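Foro Taller y Control › Robótica › Pinzas y efectores finales
Tema: Pinza de dos dedos para girar una válvula: ¿Kuner o Bawa?

muneca_floja
Mensajes: 112

Buenas. Tengo que elegir pinza para una tarea que en la reunión sonó a tarde de trabajo y ya va por su segunda semana: que el brazo agarre el volante de una válvula de latón y lo gire. Antes de comprar hierro lo estoy montando todo en simulación, con el brazo grande sobre la mesa y la válvula atornillada a su placa.

Las candidatas son dos. La Kuner, de dedos finos y carrera corta, y la Bawa, más ancha, con almohadillas de goma y un precio que en compras leyeron en voz alta, despacio. Ahora mismo tengo cargada la de dedos finos y entro en vertical, desde arriba, con los dedos apuntando al volante.

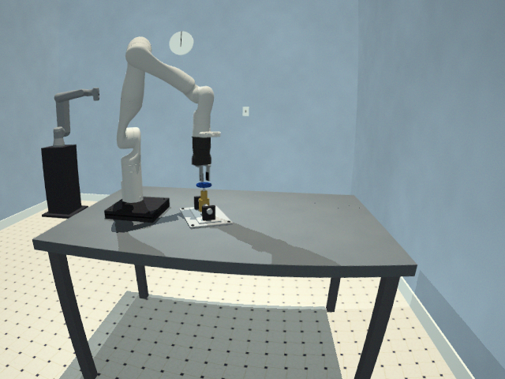 El problema viene al cerrar. El volante es un disco muy plano y, con la aproximación vertical, los dedos tienen poquísimo canto donde apoyarse. Si bajo dos milímetros más, el planificador me marca colisión con el cuerpo de la válvula. Si no los bajo, la pinza patina y el volante se queda donde estaba, tan tranquilo. ¿Alguien ha pasado por esto?

par_motor

He pasado por esto y salí peor persona. Primera pregunta, la antipática: ¿qué coeficiente de fricción tienes puesto en los dedos? Porque si es el que viene por defecto, estás comparando dos pinzas imaginarias sobre hielo.

muneca_floja

El que viene por defecto.

par_motor

Ya.

Lăcrămioara Ursu

Lo de la fricción es cierto, pero yo miraría antes el orden de los giros. Con dos dedos en vertical y el eje de la muñeca alineado con el del volante, la última articulación hace todo el trabajo y no hay que mover el resto del brazo. Eso vale oro. Si los dedos resbalan, cambia las puntas: unas en V, impresas, y te ahorras la Bawa. Nosotros hicimos 16 juegos de puntas antes de dar con uno decente. Los otros siguen en un cajón y alguien los usa para que no se cierre la puerta.

carrera_util

Discrepo con Lăcrămioara, con cariño. Las puntas en V van bien si el centrado es perfecto. En cuanto la cámara se te va un poco, la V muerde de lado y empuja la válvula contra los bloques de sujeción. En simulación no se entera nadie. En el banco lo oyes desde el pasillo.

Yo tumbaría la muñeca y entraría de lado, con almohadillas anchas. Y para eso, Bawa.

Lăcrămioara Ursu

Entrar de lado significa soltar, retroceder, volver a agarrar y repetir hasta que la válvula cierre o se jubile el operario. ¿Cuántos grados sacas por agarre? Pregunto sin malicia. Con un poco de malicia.

carrera_util

Pocos. Pero repetibles, que ya es más de lo que dice la ficha de muchas pinzas.

muneca_floja

Vuelvo con deberes hechos. He subido la fricción a algo creíble y he puesto otra cámara, cenital, porque con la vista general no había manera de saber si la pinza estaba centrada o si me lo estaba contando yo. Por el camino he descubierto que el codo pasa por encima del borde de la mesa. En la celda de verdad, en esa zona, está el armario del controlador Kullia. Estupendo.
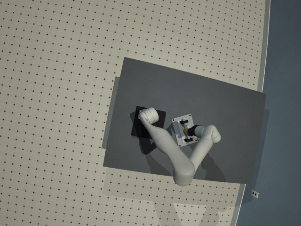 Vista cenital: el codo asoma por el borde de la mesa y la pinza queda sobre la válvula.

De momento las series con los dedos finos suman 1.177 intentos, entre buenos, malos y vergonzosos. No pongo el porcentaje porque cambié la fricción a la mitad y no separé los registros. Sí, ya lo sé.

par_motor

Mil ciento setenta y siete intentos mezclados con dos fricciones distintas. Eso ya no es un ensayo, es un puré.

Sobre el codo: gira la base de la placa negra unos grados o cambia la configuración a codo arriba y limita la articulación. Mover el armario Kullia parece más fácil hasta que ves los cables.

integradora_sur

Entro solo para avisar de una cosa: si al final vais a la Bawa, preguntad por el plazo. A nosotros nos la sirvió Bonance y nos prometieron el jueves. Llegó un jueves, eso hay que reconocérselo. La pinza bien, por cierto. El cable, corto.

carrera_util

El cable siempre es corto. Viene en la norma.

Lăcrămioara Ursu

muneca_floja, antes de gastar: repite las series desde cero, una sola fricción, las mismas poses de partida para las dos pinzas y la posición de la válvula con algo de ruido. Si la de dedos finos aguanta con la válvula desplazada, no necesitas más. Si no aguanta, le doy la razón a carrera_util y no se vuelve a hablar del tema.

carrera_util

Capturado y guardado.

muneca_floja

Hecho, lo lanzo esta noche con los registros separados, en carpetas y con nombres de persona adulta. El codo lo arreglo primero. Si alguien tiene un modelo de colisión de la Bawa que no sea una caja de zapatos, le agradezco el privado.

integradora_sur

Te mando el nuestro. Es una caja de zapatos con las esquinas redondeadas.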